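Home | Current issue | Archive | For authors | Contact

4. What the laundry surveys can and cannot tell us

4.1 Self-reported washing and the problem of the ideal week

Most claims about how often households wash their linens rest on a single question, asked once, usually by telephone. The Esville survey is the largest of these, with 794 completed interviews, and it is cited so often that its weak points have faded from view. Respondents were asked how many times they had washed towels "in a normal week." We doubt that many people have a normal week in mind when they answer. They are more likely to describe the week they think they ought to have, and the answers pile up at two washes, a figure that also appears in the household advice columns of the period.

The diary part of the same survey gives us further reason for caution. Only 97 households kept the diary to the end, and those that did were older and owned more of their appliances outright than those that gave up. The original report treats the diary group as a check on the telephone answers. It is a poor check. People who will write down every load for a month are probably not typical in how they run a home, and the report makes no attempt to weight for this.
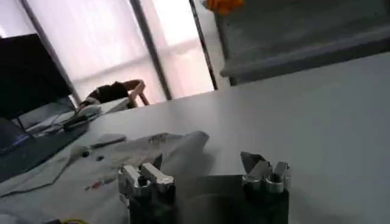 Figure 2. Cloth on a white tabletop.

A second line of evidence comes from sales. The Jistness panel tracked detergent purchases in over 2034 homes, and its authors argue that detergent bought is a fair stand-in for loads washed. This would hold if people measured their detergent. The panel's own follow-up interviews suggest that many of them pour by eye, and that the amount poured changes with the size of the bottle cap. A household that switches brands may seem to wash more or less often while doing nothing different at all. The authors mention this in a footnote and then go on to compare brands.

Nor does the panel separate towels and sheets from clothing. Gatti, the firm that supplied the purchase records, sorted products by shelf category, and the shelf categories say nothing about what went into the drum. Statements in later papers about "towel washing" that cite the panel are therefore citing something the panel never measured. We found this error in several of the papers we reviewed - in one case in the abstract.

The Simov metering trial comes closest to direct evidence, as it logged the machines themselves. Even so, it ran through November only, in a single apartment complex with shared dryers, and tenants paid by the load. We would expect people who pay by the load to save up their washing, and the trial offers no comparison group that did not pay. Its finding that households wash less often than they say may be correct. It may also be a finding about coin slots.

Our view is that the three sources should not be averaged, as recent reviews have done. Their errors do not run in opposite directions in any way that we can show, and a mean of three doubtful numbers carries a false air of agreement. In the next section we set the telephone answers aside and look again at the metering logs, load by load.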